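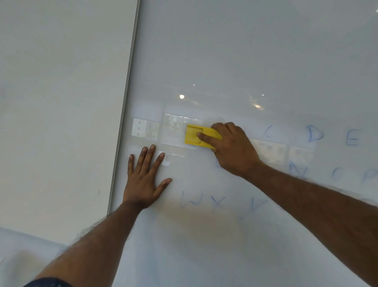 LAVHAM, February

The first batch of Gader plush toys sold out in the museum shop here before the show had aired its fourth episode. There were 110 of them, made by a small workshop two streets from the studio, and the people who ordered them had expected the stock to last until summer.

Gader is an animated series for children aged three to six. It follows a badger who runs a lost property office at a railway station, and each episode is built around one lost item and the animal who comes to claim it. The production company, Rivera, had made commercials and short educational films for years before it tried a series of its own. It had never sold a toy.

"We didn't have a licensing department," says Aishwarya Kamath, who now runs one. "We had a shelf with some mugs on it."

Kamath came to Rivera from a book publisher, where she handled foreign rights for picture books. Her first job was to work out what the company owned. The character designs were clear enough. The music was not, and neither was the lettering in the title sequence, which had been drawn by a freelancer under a contract that covered broadcast and nothing else. It took most of a winter to sort out. Two manufacturers lost patience and went elsewhere.

The delay had one useful effect. By the time Rivera was ready to sign, the first season was finished and the company could show buyers all of it. Licensing deals for preschool shows are often made on the basis of a few drawings and a trailer, and the products then have to be guessed at. Kamath could point to the things children were asking about. The badger's ticket punch came up again and again. So did the parcel trolley, which is on screen for less than a minute in most episodes. 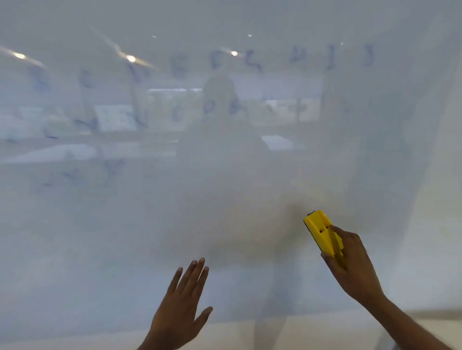

The trolley is now the best-selling item in the range. It is made by Arow, a toy company that had mainly produced bath toys and stacking cups, and the opening order was for 3000 units. Arow's head of design, Fongchan Rungrueang, watched the whole season twice before starting work and then asked for changes to the trolley itself. The wheels on screen were too thin to survive being stood on. Rivera's animators thickened them for the second season so that the toy and the cartoon would match.

"I thought they would say no," Rungrueang says. "Usually you get a style guide and you follow the style guide. They sent me the model file and asked where it would break."

Not every product has worked. A board game based on the lost property office was tested with families and dropped, as the rules needed an adult to read them out at every turn. A lunch bag got as far as the stores and sold poorly. Kamath thinks the price was wrong. Rungrueang, who had nothing to do with it, thinks the badger was printed too small.

The range stands at 122 products, counting every size of pajamas separately, as retailers do. Kamath would like the number to be lower. She has turned down bedding twice and has no plans for food. Her view is that a preschool brand gets perhaps three years of full attention from any one child, and that parents notice when they are being sold the same picture on a different object.

The publishing side is where she is most at home. Six storybooks are out, written by members of the show's own writing team, and a sticker book is due in the fall. Foreign editions are being discussed, though the railway jokes have given translators some trouble. One episode turns on the two meanings of "platform," and the book version will probably be replaced with a different story in most languages.

A live show is also in rehearsal. It will open in Lavham at a theater with 975 seats and then tour smaller halls, with three actors and a badger costume that takes two people to put on. The trolley will be in it, with the thicker wheels.

Season two is in production, and scripts for a third are being written. The museum shop has reordered the plush badgers, this time from a larger factory.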